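FOR RELEASE IN DECEMBER

Wollutside shared workshop releases plans for its two-handed gripper practice kit

Contact: Shahnaz Liyanage, Wollutside workshop desk, open from 4 p.m.

Hi, Shahnaz here. I usually write the sign on the door that tells people which drill is out for repair, so a press release is a step up for me, and I'm thrilled to have something this good to put in one! After a long stretch of evenings (and a lot of borrowed screws), our little group at Wollutside is putting out the full plans for Okoro, a practice kit for people who want to teach a robot arm to tidy up and would like to start at home, before they own a robot arm.

Okoro is the stuff that goes with a pair of hand-held grippers: a bench routine, a set of printable finger pads, a cable hook that clips to your sleeve, and a program called Kurnico that sorts your recordings and throws out the ones where you dropped everything. You bring your own grippers. The plans don't care whether the left one matches the right one, and ours haven't matched for most of the build.

The whole parts list for the add-ons comes to 70 dollars if you have access to a printer, and you can put it together in a weekend with a screwdriver, a hex key and a patient friend. Máté Pap wrote the build guide, and then Mihret Woldegiorgis built the kit from it without asking him a single question, which took some willpower on both sides. She found 26 places where a step was missing or plain wrong. All of those are fixed in the version we're releasing.

"I skipped the step about the washers because to me it was obvious," Máté told me. "Mihret sent me a photo of a pad pointing at the ceiling. So now there's a washer step, with a drawing."

We started out at the big bench in the shop and moved to kitchen and bedroom tables pretty fast. Bench practice with wooden cubes made us all feel like geniuses, and then Senyo Arthur took the kit home and couldn't get a drawstring bag off a table to save his life. Cords slide, tissue packs squash, and anything fluffy closes up under the pads until you can't tell if you've got it. So the routine now comes with a shopping-free list: open a drawer, tip it out, go. We have 816 recordings from home tables so far, and Senyo did a good chunk of them after dinner with the radio on.

Zudance, the print shop two doors down from us, ran the pads for our test group and talked us out of the first material we picked (too stiff, and it squeaked). The file we're releasing is the fourth shape. It has a slightly softer middle and a flat edge for getting under paper. If you've already made the second shape from our forum thread, keep it for boxes, it's still fine for those.

A few things we know about and haven't fixed. Kurnico gets confused if you pause a recording to answer the door. The sleeve hook is too tight for a winter coat, so take the coat off. And sessions should stop at 40 minutes, because everybody's grip gets sloppy after that and you end up teaching the arm to be tired. Harpreet Cloutier ran longer ones to prove me wrong and ended up deleting most of them herself.
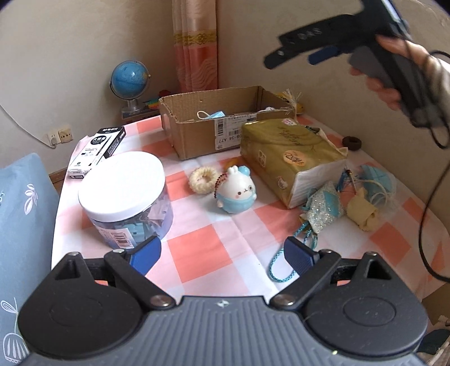 Page last changed: December, 4:10 p.m., by Shahnaz (fixed the wording on pad shapes)

A table like this one is what we mean by a level three setup in the guide. Level one is boxes and jars, things with sides you can close on. Level two adds soft packs, so the open tissues count. Level three is where you throw in the little pouches with their cords, a couple of hair ties and something small with a face, like the white figurine in the middle. One gripper comes in from each side of the job, and you talk to each other, or you will clash. I can't say that enough!

My own favorite is the turquoise cord. Leave it in a long loop, the way it is there, and try to pick up the pouch without dragging anything else along. Harpreet likes to go for the cord first and I go for the pouch first, and we've agreed to put both ways in the guide and let people fight about it at their own tables.

The plans, the pad files and Kurnico are free to download from the Wollutside project page, and there's a printed copy of the guide on the shelf by the shop door. If you'd like to try the kit before building one, come by any evening we're open and ask for me or Senyo. Bring a drawer's worth of small stuff from home. Reporters are welcome too, and yes, we'll let you hold the gripper.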